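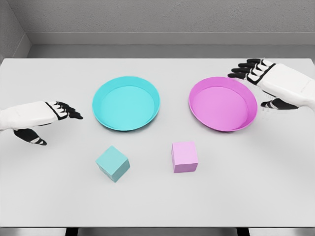 Two hands, two plates, two cubes. Colour-matching task in sim.

Right, small thread on what we've been up to at Ilside since December! The job is dull to say out loud: cyan cube goes on the cyan plate, pink cube on the magenta one.

We trained on 100 demos, then ran 270 trials with the cubes dropped in new spots and turned at odd angles. 13 failures. I was braced for far worse (I'd already written the gloomy version of the slide).

9 of the 13 were the thumb clipping the cube on the way in. The other 4 were the right colour, wrong landing, cube perched on the rim.

Kazuhiro Furukawa wants us to swap the plate colours next and see if it all falls over. Running that one tonight, numbers when I have them!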